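Surnent Backup: Your Questions

What does Surnent do?
It copies your office files every night and keeps them safe off site. We love how simple it is!
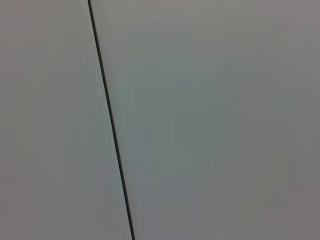 A narrow seam between gray surfaces

Can I get back an old version?
Sure! We keep 30 days of them.

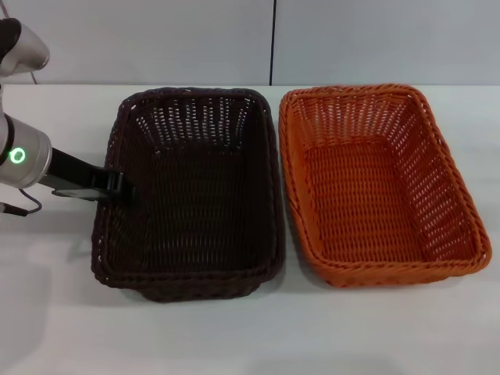

Visser

Do I need a new password?
Yes, please, and make it a long one. 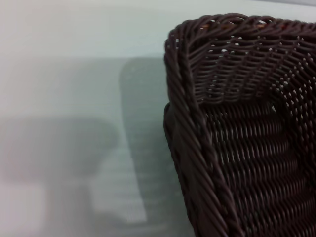

Dark brown basket with a braided rim

Is the Drurnalton office covered?
Yes, all 4 servers!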